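Zullden Token Sale Script — Support Ticket
Subject: Payments confirmed on chain but token balance stays at zero

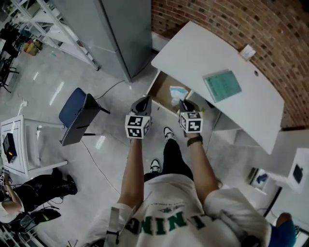

Ticket details

Status: Closed
Priority: High
Product: Zullden token sale script, PHP/Laravel version
Opened by: Alois Marti
Opened: Sun 18 June
Site: Wadthorpe presale
Theme: Evo
Hosting: Nwankwo shared hosting, Business plan

Original message

Hello. We bought the script last November and have been running a private presale with it. Yesterday we moved the site from our test server to Nwankwo. The front page loads fine, login works and the whitepaper page works. The countdown is correct.

The problem is with payments. A buyer picks a coin, gets an address and sends the money. The payment shows as confirmed on the block explorer and also in the gateway's own dashboard. In our admin panel the order stays on "Pending" and the buyer's token balance stays at zero. It was fine on the test server.

I have tried:

- clearing the cache from the admin panel
- switching from the Evo theme back to the default theme
- making a new API key at the gateway and saving it again
- turning maintenance mode on and off

None of these changed anything. There are 49 orders stuck now and buyers are writing to us. Please treat this as urgent.

Alois Marti

Reply from support

Hello Alois,

Thank you for the details. The theme has no part in payments, so you can switch Evo back on.

When a payment confirms, the gateway sends a callback to your site. The script checks the signature, puts a job in the queue, and the queue worker credits the tokens. We need to find out which of these steps fails. Please send us:

1. The callback URL saved in the gateway dashboard.
2. The last lines of storage/logs/laravel.log.
3. The values of APP_URL and QUEUE_CONNECTION in your .env file. Do not send the rest of the file, it has your keys in it.
4. Whether a cron job is set up on the new server.

Please do not credit any orders by hand for now. If the callbacks arrive later, those buyers could be credited twice.

Reply from Alois Marti

1. The callback URL still had the old test domain. I have changed it to the new one.
2. The log has nothing about payments. There are only some mail warnings.
3. APP_URL is the new domain, with http. QUEUE_CONNECTION is database.
4. I did not set up cron. I thought the installer did this.

After changing the callback URL I made a small test purchase of 10 tokens. Still pending. The gateway dashboard now shows "301" next to the callback, where before it showed "timeout".

Reply from support

The 301 is a redirect. Your site sends all http traffic to https, and the gateway does not follow redirects. Please do the following in this order.

Step 1. In .env, change APP_URL so it starts with https. Save the file.

Step 2. In the gateway dashboard, change the callback URL so it starts with https as well. Check for a slash at the end and remove it if there is one.

Step 3. Clear the config cache. If you have SSH access, run this from the script folder:

php artisan config:clear

The cache button in the admin panel only clears pages and views. It does not touch the config cache.

Step 4. Add a cron job in your hosting panel, set to run every minute:

php /path/to/your/site/artisan schedule:run

Use the full path on your server. On this version the scheduler starts the queue worker, so you do not need a second cron entry.

Step 5. Make one more small test purchase and tell us what the gateway shows.

Reply from Alois Marti

Steps 1 to 4 done. The gateway now shows "200" for the new test. The order is still pending. I looked in the database and the jobs table has one row in it, and it does not go away.

The cron log says:

Parse error: syntax error, unexpected '|', expecting variable

I have not edited any files.

Reply from support

That error comes from the PHP version. The callback is fine now — the row in the jobs table means it was received and accepted. Your website is running on PHP 8, but the command line on your hosting is using an older one. On shared hosting these are often set in two different places.

Please ask Nwankwo for the full path to their PHP 8 command line program, and put that path in the cron job in place of the word "php" at the start. Leave the rest of the line as it is.

Reply from Alois Marti

They answered quickly and gave me the path. I changed the cron line and the job was gone from the table at the next run. The test order is now "Completed" and the tokens are in the test account.

What do I do about the old orders? The gateway sent those callbacks to the old domain, so I do not think they will come by themselves.

Reply from support

Correct, they have to be sent again. In the gateway dashboard, open the payment history, filter by "callback failed", select all and choose "Resend". The script matches each callback by its order number, so an order can only be credited once this way.

Before you start, please make a backup of the database from your hosting panel. Send the callbacks in small groups and check the admin panel after each group.

Reply from Alois Marti

Backup made and callbacks sent again. All of the stuck orders went to "Completed" except one.

The one that is left is an order for 2,530 tokens. The gateway marks it as "Underpaid". The buyer's wallet took the network fee out of the amount, so we received a little less than the order total. What is the normal way to handle this?

Reply from support

By default the script does not accept any underpayment. You have two choices.

You can open the order in the admin panel, click "Adjust", and enter the amount you received. The script will work out the tokens for that amount and credit them. The buyer gets an email with the new total.

Or you can go to Settings, Payments, Tolerance and set a small percentage. Orders short by less than that are then accepted in full. This applies to new orders only, so you would still need to adjust this one by hand.

Reply from Alois Marti

I used "Adjust" and wrote to the buyer, who is fine with it. I have left the tolerance at zero for now.

One more question. The purchase limit in the settings is 700 tokens per order for basic accounts, but this buyer was able to place a larger order. Is that a fault?

Reply from support

No. The limit applies to accounts that have not passed the identity check. Once you approve an account it moves to the verified level, and that level has its own limit field on the same page. If the field is blank there is no limit. Enter a number there if you want one.

Reply from Alois Marti

Understood, the field was blank. I have filled it in. You can close the ticket.

Internal note

Cause: old callback URL after server move, then http to https redirect, then missing cron job and wrong PHP version on the command line. No change to the script needed. Moving guide to be updated with the callback URL and the cron path — at present it only covers the database and the .env file. Installer should also show a warning when the scheduler has not run.

Ticket closed by support. Replies to this ticket will open it again.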